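November 9, 2024

I've wanted to go to the open studio day at Masitard for years, and every November I've managed to be out of town for it. This year I wasn't! So I drove up to Lendton on Saturday-errand amounts of sleep, with a thermos and a bag of pretzels, and spent pretty much the whole day in an old thread mill full of people making things with paper and ink.

If you haven't been, Masitard is three floors of studios above what used to be the loading dock. You pay 8 dollars at the door, they stamp your hand, and after that you can wander wherever a door is propped open. The map they give you is hopeless (the stairs are drawn on the wrong side, I went up and down twice before I figured that out), but the building smells wonderful, like wet paper and coffee, and I didn't mind getting lost in it.

I started at the top with the Vusell paper workshop, mostly because there was no line yet. They make sheets by hand from mulberry fiber, and they'll let you pull one yourself if you roll up your sleeves. Mine came out thick on one end and practically see-through on the other. The woman running the vat was very kind about it and told me to call it a gift tag. They had a drying wall with fresh sheets brushed onto boards, and a shelf of seconds for sale that I went through twice – I came home with a bundle of off-white ones with little flecks in them, and I'm already afraid to use them.

Next door was a bookbinder with a guillotine cutter from before my grandmother was born. I'd have stayed longer, but it was a small room and a school group came in behind me. The one thing I remember him saying is that most people ruin their first book by using too much glue. I have ruined several books, so I felt seen.

Lunch was dumplings from the truck in the parking lot. Good, a little too salty, and the chili oil was fantastic. I ate sitting on the dock steps with my coat zipped to my chin.

What I'd really come for was the Alhassan calligraphy school on the second floor. They teach Chinese brush writing to adults, with evening classes mostly, and on open day they run short beginner sessions with room for 10 people at a time. I got into the early afternoon one. We ground our own ink, which takes far longer than I expected and is very soothing, round and round with a little puddle of water, and then we did nothing but horizontal strokes. Just the one stroke! Press, pull, stop, press again. Our teacher said she's written it more than 2,000 times in a single month and still throws most of them away. By the end of the session I had one I liked, near the bottom of my third sheet, and I folded it up and put it in my coat pocket like a receipt.

She was good at fixing things without making you feel silly. My elbow kept dropping onto the table, and she'd just tap the table next to it as she walked by. The man beside me was holding his brush like a steak knife and she got him straightened out too, and his strokes were better than mine after that (I'm not bitter).
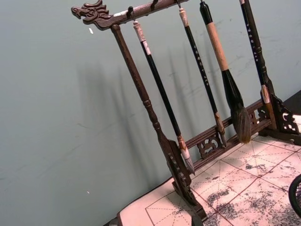
Brushes got their own little talk after the writing part, and I could have listened to a whole afternoon of it. She went over how to rinse them in cool water, how to ease the tip back to a point with your fingers, and why you hang them with the hair facing down so water doesn't creep up into the handle. I fell completely in love with the rack, dark carved wood with a dragon head at one end of the top bar, its mouth open and its horns swept back. There's a scraped pale patch right behind the dragon where the finish has gone, and I liked it more for that. One of the brushes hanging on it has a thick cord-wrapped handle and a huge bushy brown head, and next to its skinny neighbor with the white characters down the shaft it looks like something you'd paint a fence with. I asked about big brushes in general and she said beginners always want one and should wait a year. Fine. I'll wait a year.

After that I poked my head into the letterpress room, but the press was down for the day and they were just selling cards, so I bought two and kept moving. The ink seller by the exit had sticks starting at 9 dollars and I got the cheapest one plus a small stone to grind it on.

A few notes if you're thinking of going next time. Park on the river side, the front lot fills up early. Sign up for the calligraphy session before you do anything else, the sheet is on a clipboard outside their door and it was full by the time I came back from lunch. Wear sleeves you can push up. And bring a folder or a tube for paper, because I carried mine home flat on the passenger seat with the seat belt across it, and there's a crease in the top sheet now.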